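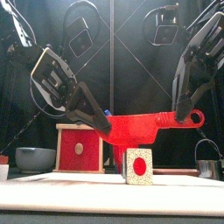 Two arms cost twice as much to keep, the buyer at Cifuentes told us before we'd even sat down, and she wanted that in print. Her first budget had one. "Then you try lifting a pan by the bowl end only," she says. So two – and the quote from Futov went up by 40 per cent.

What got missed? Spare fingers, mostly. Cabling. "I put 30 hours down for set-up. It took 75." The Dromoria site wants the same kit by July, she's told them to wait untill the service contract is settled. Would she lease next time? "Probaby. Ask me after the invoice."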